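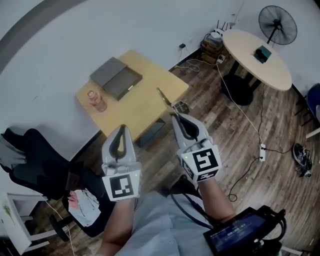

# Zudanden Paired Hand Grippers, Class Set

Two hand-held grippers, one for each hand, for school robotics classes and clubs that record their own demonstrations. A student holds the pair, does a task at a table, and the recording goes into the team's training folder. No robot arm is needed for this part of the work.

The set was put together for the Sanville after-school robotics class and is now available to other schools and clubs.

**Item number:** 1221-P
**Price:** $1,221 per pair
**Ships from:** Dinetti warehouse
**Page updated:** 2021-09-14

## What's in the set

- Left gripper and right gripper, white and gray, two fingers each
- Square black-and-white marker for each gripper, already mounted
- Four finger pads with a raised grid surface, fitted
- Four spare pads
- Cables and a carry case
- Printed class guide, 38 pages

A laptop and the handheld display are not included. Most clubs already have a laptop that will do. The display can be ordered under Accessories.

## Finger pads

The pads are dark charcoal and textured with a fine grid. They hold thin metal and plastic better than the smooth pads we sold before June. Scissors, pens and spoons are all reasonable first objects. Very soft things such as sponges work too, but tell students to close the fingers slowly.

Pads wear at the tip first. In the Sanville class one set lasted roughly 90 hours of use. Change all four together so that both hands feel the same. 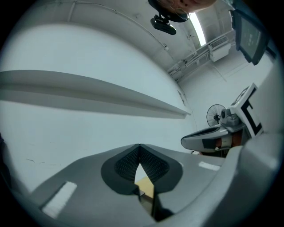
*Textured pad on the gray gripper body, with the second finger and a marker board to the right.*

## Markers

Keep the markers clean and flat. If a corner lifts, replace the whole marker – don't glue it down. Tape and name labels can go on the gray body, but keep them off the marker and off the pads. A sleeve that hangs over the marker will spoil a recording, so students should roll long sleeves to the elbow.

## Setting up a station

One table per pair is enough. Leave the middle of the table clear for the task and put the laptop at the back. Run the cable down and to the side of the person recording, then behind them, where nobody will step on it.

Rosemarie Sperling, who teaches the Sanville class, uses this order for each turn:

1. Put the objects on their starting spots.
2. Pick up both grippers, fingers open.
3. Check that both green lights are on.
4. Start the timer and wait two seconds before moving.
5. Do the task once, at normal speed.
6. Open the fingers, stop, and write the take number on the sheet.

Her students work in pairs, one recording and one on the sheet, and swap after 27 minutes. The grippers get heavy after that and the takes get sloppy.

## Specs

| | |
|---|---|
| Hand size | Middle school and up |
| Fingers | Two per gripper |
| Cable | Side exit, replaceable |
| Spare pad pack | Four pads, $38 |
| Warranty | One school year |

## Notes from clubs

"We lost most of our first week to bad takes. Kids were starting to move before the timer was running. The two-second wait fixed it." – Hayley Kershaw, Stasiv Robotics Club

"Buy the spare pads with the set. We waited on shipping before our spring contest and had to borrow." – Tamás Bodnár, team coach

## Ordering

Schools can pay by purchase order. For a loan set, write to Yevdokiia Nechyporuk at the Dinetti school desk with your class size and dates. Loans run four weeks. Please return the set with the pads still on the fingers and the cables coiled, and pack the markers facing up.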